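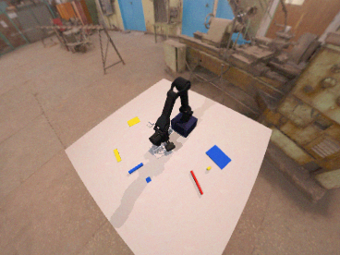 Simulated work cell, workshop background: arm over the mat, with the coloured pieces set out.

Dostorside Simulation Cell – Pre-Collection Inspection Checklist
Site: Trultanville
Scene set: Stetik workshop
Date of inspection: 30 November 2023
Episodes requested: 100
Outcome: Passed with actions

This checklist is to be completed before any batch of examples is recorded for training. Each item is to be marked Yes, No or Not applicable. A comment is required against every No.

Section A. Work surface and surroundings

A1. Mat lies flat on the floor and does not pass through it at any point.
Yes.

A2. Arm base is fixed to the mat and does not drift when the arm moves at full speed.
Yes. Checked over six full sweeps.

A3. Background machinery is outside the reach of the arm.
Yes. The lathe-like machine and the metal stand are scenery only and have no contact shapes. They must not be moved into reach without a fresh inspection.

A4. Mat colour gives enough contrast with every piece in use.
Yes. The pale mat is suitable for the red, blue and yellow pieces. White pieces are not approved for this scene.

Section B. Pieces

B1. All pieces are within the permitted area at reset.
Yes.

B2. Small pieces can be told apart in the recorded view.
No. The very small yellow piece near the red rod is hard to pick out once the view is reduced to training size. Episodes which name this piece as the target are to be held back until the view has been reviewed.

B3. No piece starts in contact with the gripper.
Yes.

B4. Loose fragments and thin lines on the mat are listed in the scene file.
No. The grey tangle beneath the gripper is present on the mat but has no entry. Garside to add the entry or remove the object – either is acceptable, provided the scene file and the recorded view agree.

Section C. Lighting

C1. Shadows fall in the same direction for all objects.
Yes.

C2. Shadow of the arm does not hide a target piece at the start position.
Yes, with a remark. The long shadow comes close to the blue rod and the tiny blue cube. Start positions should be varied so that the model does not learn to link these pieces with the shadow.

Section D. Motion limits and recording

D1. Joint speed is capped at 75 per cent for guided demonstrations.
Yes.

D2. Stop command halts the arm and closes the episode file.
Yes. A stopped episode is marked incomplete and is kept out of the training set.

D3. Joint positions, gripper state and view share a single clock.
Yes.

D4. Failed grasps are kept and labelled.
Yes. Operators are reminded that failed attempts are not to be deleted. The next review of labels is due in February.

Actions outstanding
B2 – review of recorded view at training size.
B4 – scene file entry for the grey tangle.

Recording may begin for all targets except the piece named at B2 once the action at B4 has been closed. A copy of this checklist is to be stored with the batch.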